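Ticket: clemency petition portal, petitions showing "Closed - no action" in error
Opened by: Žofie Brabec, Mevbridge legal clinic
Opened: May 20, 2025
Priority: High
Status: Pending vendor fix

Two petitions for commutation that we filed with the Sullmont pardon board now read "Closed - no action" on the public docket. The board has not voted on either one. Both clients are serving sentences and both families check the docket. The governor's office reads from the same docket, so a closed petition drops off its review list.

Steps tried: logged out and back in, cleared the cache, used a second browser. Same result. The PDF receipts still say "Under review."

Update, Henrik Kramer, portal support:
Confirmed on our side. The docket closes a petition by itself when 90 days pass without a prosecutor's response on file. Under the board's rules the prosecutor's silence is not supposed to close anything. It only lets the board go ahead without the response. The rule was entered wrong when the docket moved to Flitico.
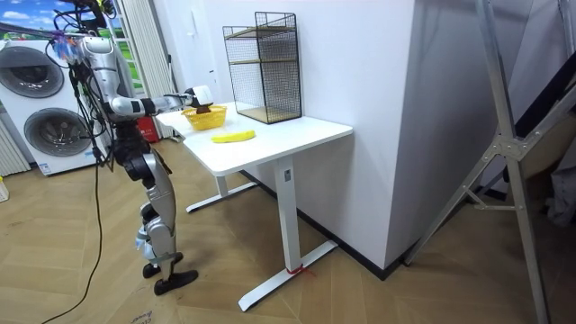
Rainer Kleinschmidt wrote that his office had the same problem with a full pardon request, and that the letter mailed to his client said the governor had denied it. He asked whether a denial letter sent by mistake starts the waiting period for filing again.

Henrik Kramer:
It should not. The waiting period runs from a signed decision, and there isn't one. I asked the board's counsel to put that in writing. Rainer, please send me the petition number and a scan of the letter.

Workaround until the fix: email the clerk with the petition number and ask for a manual status of "Under review." Do not refile. A second filing gets a new date and goes to the back of the line.

Žofie Brabec:
Clerk reset one of ours. The other still shows closed. Is the June hearing list pulled from the docket or made by hand?

Henrik Kramer:
Pulled from the docket. I sent the clerk your second number. Leaving this open.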